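**Hand-held gripper vs remote control for demos, what are you all using?**

**carmela_n**
Hi all, first proper post! I've been teaching our little arm to put socket caps into a tray, and I've been driving it with a game controller from across the bench. It works but it's painfully slow (my best evening was 20 demos and I had a sore thumb by the end). My neighbour at Flonside swears by the hand-held kind, where you carry the gripper around yourself and skip the arm. Is it worth the switch?

**saturnino_e**
Worth it. I did 102 in one Saturday with a hand-held and still had time to mow the lawn. You just pick things up like a normal person, only with fatter fingers.

**behrouz.amini**
Gonna disagree a bit. You'll go fast, sure, and then you'll find half of them have your wrist in a spot the arm can't reach. With the controller, at least every demo is something the robot can do. I threw out a whole May's worth learning that one.

**saturnino_e**
Fair, but that's a matter of marking out the reach on your bench first. Bit of masking tape and you're right.

**behrouz.amini**
Tape doesn't tell you about the elbow, mate.

**magda_k**
I do both! Hand-held for the bulk of it, then a small batch by remote for the awkward corner near the tray's edge. Colour of the bench matters too, I reckon. Mine's pale and I like it that way. Fingers wide open over it, from the camera on the tool:
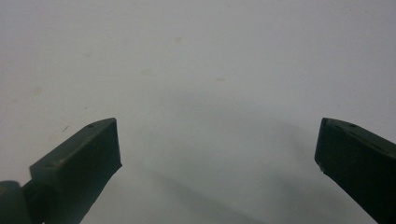

Do you start each demo with the gripper open or closed?

Open, every time, and at much the same height, so the arm has a familiar pose to begin from.

**carmela_n**
Oh that's handy, I've been starting wherever I happened to stop. Might explain a few things... I'll borrow the Flonside one next week and try magda's mix.

**behrouz.amini**
Check a couple of them on the real arm before you record the rest. Please. Learn from my May.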